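Prileo Support
Ticket: Dryer stops early, towels still damp at the fold
Product: Prileo condenser dryer, 9 kg
Site: Trastum guest house, ground floor laundry
Status: Resolved
Opened: Apr 1, 2020

Reported by customer

The dryer ends the Cotton Cupboard Dry programme well before the time shown at the start. Shirts and pillowcases come out fine. Towels are dry on the outside and damp along the hems and wherever they were folded over. No error code on the display. The door has not been opened during the programme. We have tried smaller loads and it makes no difference.

The machine has been in use since February and was all right for the first few weeks. We use Uvivine liquid detergent and a softener in the washer. Lint filter is emptied after every load.

Support reply 1

Thank you for the details. An early finish with no error code usually means the machine thinks the load is dry. Please check the following and write back with what you find.

Is the load mixed? Thin cotton dries much sooner than towelling, and if the thin items are the ones touching the sensor strips the programme will end on them.

What spin speed is the washer set to?

Are the two metal strips inside the drum, just below the door opening, clean? They should be bright. A dull or greasy film will affect the reading.

Is the condenser unit behind the lower flap clear of fluff?

Customer update

Loads were mixed, yes. We have now run towels alone and the result is slightly better but the hems are still damp. Washer is on its highest spin. Condenser had a thin layer of fluff on the front, rinsed off under the tap and put back.

The metal strips look clean to me. I wiped them with a dry cloth and nothing came off.

Also tried the timed programme, 50 minutes, towels only. They came out dry all the way through. So the heat must be working.

Support reply 2

The timed programme ignores the moisture sensor, so that result is useful. It tells us the heater, fan and drum drive are doing their job and we can leave them alone.

Fabric softener leaves a clear film on the strips that a dry cloth will not lift. Please clean them with white vinegar on a soft cloth, wipe again with plain water, and leave the door open until the strips are dry. Do not use a scouring pad.

Then go to Settings, Dryness Level, and tell us which level is showing. Please also leave the softener out of the towel wash for the next few loads. It coats the loops and towels hold on to water differently with it.
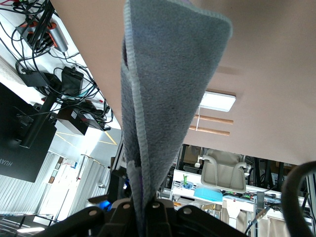
Customer update

Vinegar done. The cloth came away slightly grey, so there was something on them after all.

Dryness Level was on 1. I have not changed it, but the machine was off at the wall for a day when the electrician from Yáñez fitted the new socket, and it may have gone back to the lowest setting then. I have put it to 2 for now.

First load after cleaning: towels only, no softener. Programme ran to within a few minutes of the time shown. Hems dry on all but the two thickest bath sheets.

Support reply 3

That is a clear improvement. Level 1 is meant for clothes that will be ironed and is too low for thick towels. Please try level 3 for towels and go back to 2 for bedding.

Bath sheets tend to roll up on themselves in the drum, and the middle of the roll stays damp. Shake each one out before loading and do not fill the drum past two thirds. If you stop the programme halfway and shake them out again it will help, but you should not need to do this every time.

The setting should survive a power cut. If it drops back to 1 again, reopen this ticket and we will look at the control board.

Customer update

Level 3, shaken out first, four loads now. All dry including the bath sheets. Switched off at the wall overnight as a test and the level was still on 3 in the morning.

Is there a service interval for the strips? I could not find one in the booklet.

Support reply 4

Every 200 hours of running is enough for a household. For a guest house we would clean them monthly, at the same time as the condenser. The booklet mentions it under Care of the Drum, in the section after the door seal.

Closing as resolved. Cause: film on sensor strips, and dryness level set too low. No parts sent.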